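机器现在能不能自己擦桌子、收桌子?想给小店配一台

分类:家用与小型商用自动化
标签:机械臂 夹爪 擦桌 餐后收拾

Arvid Ljungberg

我和朋友合开一家小店,前面卖咖啡和简餐,后面有一间木工房。店里几张桌子都是浅色实木台面,哑光偏一点点亮的漆。每天重复最多的活就是收杯子、擦桌面、把椅子推回去,后面木工房还要扫台面上的木屑。人手不够,午后那一阵经常是客人坐下来了,上一桌的东西还没收完。

最近看了不少视频,机械臂叠衣服、倒水、装洗碗机,看上去都挺顺。也有人跟我推荐过一家叫 Semwal 的集成商,说他们能做“桌面整理工位”,一条臂加一个两指夹爪,固定在桌边或者装在小推车上。报价单我拿到了,硬件不算夸张,调试费另算。

我想问的是实际情况,不是演示视频里的情况:

一,收杯子、擦桌子这种活,现在买回来能不能当天就用,还是要自己教很久?

二,透明的玻璃杯和杯垫它认不认得出来?我店里用的大多是透明的。

三,桌面会不会被夹爪划伤?实木台面重新打磨上漆很麻烦。

四,如果擦桌子还不行,木工房里有没有什么活是它现在就能干的?

先说明一下,我自己会一点编程,能照着文档改参数,但没有做过机器人。店里晚上十点以后可以空出来给它练。预算可以谈,不想买回来当摆设。

Åsmund Strömberg

我在一家做家具配件的小厂管设备,前年开始陆续用过三种机械臂,其中一条专门拿来试过桌面清理,所以按你的顺序说。

先说结论:收固定种类的杯子,可以做,要教。擦桌子,动作能做,擦没擦干净它基本判断不了。你想要的“客人走了它自己过去把桌子弄好”,按你的预算现在做不到。

收杯子这件事,难点在位置和种类。我们当时用手持夹爪采示范,就是人拿着和机器人一样的夹爪去做动作,边做边录,再拿录下来的数据去训练。第一批录了50段,杯子只有一种,桌子只有一张,机器人放上去之后杯子摆在桌子中间没问题,一挪到桌边就抓偏。后来加到689段,换了四种杯子,白天晚上都录,才算像样。就算这样,两个杯子套在一起它还是只会去抓上面那个的杯口,抓起来是一个还是两个它不管。

透明的东西要单独说。浅色桌面加顶灯,桌子中间常常有一片发白的反光,木纹都看不太清,这时候上面放一个透明或者发白的东西,边缘很淡,人从夹爪那个视角看都要找一下,更不用说模型。下面这种画面就是典型的难处理的情况。
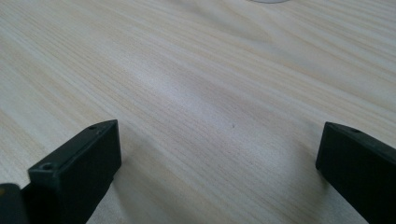

夹爪张开,对着浅色木桌面。中间那片反光把木纹冲淡了,最上边有一小段很淡的弧形边。

注意两指之间偏中的位置还有一个很小的深色点,像污渍也像小坑。擦桌子的麻烦就在这里。是污渍就该擦,是坑就不用管,人用手指摸一下就知道,只靠一个摄像头很难分。我们试的时候机器人对着一个木节来回擦,擦到我们把它停掉。后来的做法是不让它判断脏不脏,整张桌子按固定路线走一遍,再由人看。省下来的时间有一点,不多。

反光这件事可以改善。把顶灯换成带扩散罩的,或者把灯挪到侧面,比加示范数据便宜得多。透明杯垫建议直接换掉,换成深色软木或者毛毡的,杯子可以留着透明的,因为杯子有高度,侧面能看到的东西多一些。

划伤的问题,要看指头前端用什么。硬塑料直接碰木头,慢一点碰不一定有痕迹,但只要它在下压的同时横着走,就容易留印子。我们在指尖贴了硅胶垫,同时把最低高度限在离桌面两毫米,抓杯子不需要贴着桌面。垫子是消耗品,磨薄了要换,换完要重新校一次高度,不然限高就不准了。螺丝孔也检查一下,螺丝头不要凸出来。

木工房里能做的活反而多一些。给料、取料、把同样的小件从一个盒子放到另一个盒子,这些位置固定、东西不透明、错了也不会惹到客人。我们那条臂后来就转去做这个了,一直在用。扫木屑不建议用机械臂,台面上装一个吸尘口,加一把刷子,比什么都快。

补充一点关于时间的。你说晚上十点以后可以练,采数据的时候灯光会和白天差很多。只在晚上录,白天靠窗那几张桌子大概率会出问题。至少拿出几个中午来录,哪怕少一点。

Tae-yang Cho

不要买。我朋友店里买过一台 Posto 的,用了一个月就放仓库了。客人还老去摸它,得有人看着,那还不如让看着的这个人去收桌子。

要买就买洗杯机。

Kjell Öberg

楼上两位说得都有道理,我补几个 Arvid 可能会用到的实际问题。我是做集成的,不是 Semwal 的人,也不卖给你东西。

报价单里“调试费另算”这一行一定要问清楚,包不包括采示范数据,包多少段,换了杯子或者换了桌子以后再调算谁的。我见过一个客户,硬件谈得很低,后面因为换了一批餐具,重新采集和训练花的钱超过了那条臂。让对方把你店里真正在用的杯子拿去做验收,写明连续多少次、允许失败几次。他们自己带来的杯子做得再顺都不算数。

验收时可以这样做:选一张靠窗的桌子,选一张灯正下方的桌子,每张桌子上放两个透明杯、一个瓷杯、一张纸巾,位置由你随手放。让它收。中间不许有人去摆正。我们有一次这样测,前面都顺利,卡在纸巾上,纸巾贴在桌面上,两指夹爪从侧面伸过去只会把它推走。薄的、平的、贴着桌面的东西,对两指夹爪都不好办,要么教它先推到桌边再夹,要么换吸盘。

安全方面,有客人在场就要用带力限制的协作臂,速度会降下来。收一个杯子从伸手到放进筐,我这里测到的多数在15秒以上,一个熟练的服务员来回一趟能带走四五个。所以白天营业时间放它出来,账很难算平。比较现实的是打烊以后让它慢慢收,没有人等它,快慢都行。有个内部项目叫 Jama,就是按这个思路做的,打烊后跑,早上人来了再检查一遍。跑了1,239次收杯,掉落5次,都是在杯子外壁有水的时候。看着不错,可是那个场地只有一种杯子,桌子全是深色的,反光问题小得多,你不能直接拿来比。

擦桌子我同意 Åsmund 的意见,固定路线可以,判断干净不干净不行。另外抹布要谁来洗、谁来换,也得想好。我见过的几套都是人换布。湿布擦完实木还要再用干布走一遍,机器人就得换一次工具,换工具的架子又占一块地方,小店里不一定放得下。

如果你主要是想学,那可以先不买臂。先弄一个手持夹爪,自己在店里录一两周,看看录出来的画面里你自己能不能看清杯子。你都看不清的,就先去改灯和杯垫,这一步花不了多少钱,以后买不买臂都用得上。

Arvid Ljungberg

谢谢各位。我把报价单重新看了一遍,调试费里只写了“基础场景”,没有写段数,已经去问了。灯先换,杯垫也先换。木工房那边确实有一道工序是把圆木榫从料盒里一根一根放到托盘上,长度都一样,我打算拿这个去跟他们谈,收桌子的事先放一放。

Åsmund,你们那个硅胶垫是买现成的还是自己裁的?多厚?

Åsmund Strömberg

自己裁的,1.5毫米,双面胶贴。边上留一点包过去,不然会卷。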